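Dish Racks, Mug Stands and Table-Top Storage: Frequently Asked Questions

Last revised 2021-08-20

General

Which items does this page cover?
Slatted wooden plate racks, mug trees, lined wire baskets and woven trays. Metal draining racks with a drip tray are covered on a separate page.

Do I need to assemble the plate rack?
The Perrin rack arrives flat, with the cross bars already fixed to the posts. Unfold the two sides until the bars interlock, then press down on the top until the feet sit level. No tools are needed. The mug tree needs its post screwed into the base by hand. Do not use pliers on the post, as they mark the wood.

Is the wood treated?
It has a light coat of food-safe oil. There is no varnish. Expect the colour to darken slightly in the first year, more so near a window.

Plates

What size of plate fits?
Dinner plates and side plates with a flat or shallow rim. Deep pasta bowls will stand in the rack but take up the next slot as well. Very heavy stoneware should go in the slots nearest the centre of the rack.

Which way should the plates face?
All the same way. A plate facing against its neighbour touches it at the rim, and this is where most chips start. Load from the back slot forwards and unload from the front.

Can I put wet plates straight in?
Yes, if there is a cloth or tray underneath. The rack does not collect water. On an oiled or painted table, shake the plates off over the sink first and lift the rack afterwards to wipe under the feet. Standing water under the feet leaves dark rings which do not always sand out.

Can plates be stored in it permanently?
Yes. Many people use it as open storage for plates in daily use. Plates left for weeks collect dust along the upper rim and should be rinsed before use.

My rack rocks. What is wrong?
Check the table first by turning the rack through 90 degrees. If the rock moves with the rack, one side has not opened fully. Fold it flat and start again. If it still rocks, a foot has swollen. Let the rack dry for 2 days on its side, away from a radiator.

Mugs

How should mugs be hung?
By the handle, with the heavier ones low down and on opposite sides of the post. With only two mugs on the stand, avoid putting both on the same side.

Will the stand mark my mugs?
No. A tight handle can wear the oil off a peg in time, which shows as a pale band. Rub in a little oil with a dry cloth.

Can I move the stand when it is full?
Lift it by the base with both hands. The post is not a handle.

Baskets and trays

How do I wash the basket lining?
Unclip it, shake it out and wash it at 30 degrees. The Diltura lining shrinks if tumble dried. Put it back while slightly damp and pull it over the rim before clipping the corners.

Can something be stood on top of the basket?
A flat board laid across the rim makes a usable shelf for light things. It must overlap the frame on two opposite sides. Keep tall or top-heavy items to the middle of the board, and take them off before lifting it. Nothing hot should go on the board, as the lining is directly beneath.

Is the woven tray suitable for food?
For whole fruit and vegetables with their skin or husk on, yes. Cut food needs a plate or paper under it. Wicker cannot be washed in a sink. Brush out crumbs and husk fibres with a dry brush, then wipe with a damp cloth and leave the tray upside down until dry.

How long can corn be left out in the tray?
Sweetcorn loses its sweetness quickly at room temperature. Use it the same day or move it to the fridge.

Arranging the table

What is the best order along a narrow table?
Keep the plate rack where both hands can reach it, with clear space in front. The mug stand can go further back. Baskets and trays go at the end, where they do not have to be reached over.
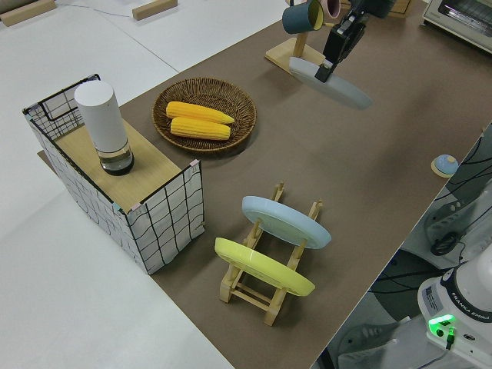 Inès Guillot disagrees with this order and would put the mugs nearest, on the grounds that they come out more often than plates in her kitchen. She also leaves a hand's width between the rack and anything woven, to keep drips off the wicker. Both arrangements work, and the gap is advisable in either case.

Does the rack need to stand parallel to the table edge?
No. Turning it at an angle can make the front slot easier to reach. All four corners must be on the table.

Spares

Which parts can be ordered separately?
Pegs and base screws for the mug tree, and clips and linings for the basket. The peg set is part number 1301. Replacement slats for the plate rack are not sold, because the bars are glued at the factory.

How long does delivery take?
3 working days for parts in stock. Linings are made to order and take 16.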